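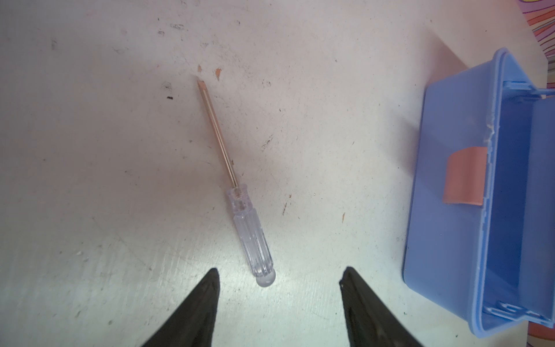 Clubs > Robotics > Member stories

I'd been promised a cup of tea and a chat, and I got both, though the tea went cold while the captain of the Norkik robotics club was finishing an argument with a teammate over whose turn it was to run the arm. She's in her last year of high school, she talks at top speed, and she has been in the club since it was a few kids and a box of donated motors.

"Everyone thinks we fight robots," she told me, before I'd found my pen. "I'd love to fight robots! But ours picks things up and puts them away. That's the whole event. It's called tidy-up, and it's so much harder than fighting."

The tidy-up event is the one Norkik has entered for the Prumine Cup, and the rules are simple enough that even I could follow them. Small household objects go down on a bench, the arm has to pick each one up and drop it into its container, and the team gets 10 minutes. You lose points for anything dropped, and you lose a lot of points if a human hand goes near the bench once the clock starts.

The club's arm is named Zoltell (it came out of a vote, and she still thinks her suggestion was better). It has a little camera up at the wrist that looks past the two fingers, and most of what the students do, week after week, is drive it through the same pick over and over so there's a decent pile of runs to learn from.

"My mum asked what I did at club last week and I said I picked up a screwdriver," she said. "She asked what else. I said no, Mum, that was it. I picked up a screwdriver 40 times."

I wondered aloud why a screwdriver, when there must be friendlier things to practise on, and she lit up. The clear handles are the trouble, apparently. The camera sees the bench straight through the plastic, and the light catches on the end of it, so the program they wrote in November kept deciding the handle was somewhere off to the side.

"It was so confident! It would go down beside it, close on nothing, lift up all proud and carry nothing over to the box. And then open. Very gently. We have a recording of it and we watch it when we're sad."

So they tried going for the metal shaft, which the camera finds easily enough, only it's skinny and it rolls in the fingers. They tried coming in from the side. One of the younger members, a boy in year eight who had hardly spoken until then, suggested turning the wrist so the fingers closed across the handle, where the ridges give them something to hold. That's the grip they're using now, and she was very firm that I should write down it was his idea.

The fingers themselves have been through a few lives too. The first set was smooth and things shot out of it like a bar of soap. The ones they use now have a rougher finish and come to a point, and she'd like them a touch softer at the tips, but the season's too far along to be fiddling.

I had a go at driving, naturally. I was terrible! You have a controller in your lap and the wrist view on a laptop, and everything you know about where your own hand is turns out to be no help at all. I nudged the screwdriver, chased it, nudged it again. The captain said "other left" to me in a very kind voice, twice. When I did get the fingers either side of the handle I was so pleased that I forgot to close them.

"You're better than our principal," she said, and I've decided to take it.

What surprised me was how much of the evening was spent on writing. Every run goes in the log — who drove, where the object started, what went wrong. They do it in pairs, one driving and one scribbling, and they swap after 10 runs so the scribbler doesn't revolt. The Xiao programme, which lends the club its laptops, likes to see the log at the end of each term, but she reckons they'd keep it anyway.

"We lost 3 weeks in first term changing stuff and not writing it down. It got better and we didn't know why. Then it got worse and we didn't know why! I was ready to take up netball."

She's planning on engineering next year, or possibly nursing, depending on the day you ask her. Her dad is pushing for engineering. She said nursing has people in it, and she likes people, and then she got called away because the arm had stopped halfway through a run and two of the juniors were both insisting they hadn't touched anything.

I finished my cold tea. They were still going when I let myself out.

2 comments | 40 shares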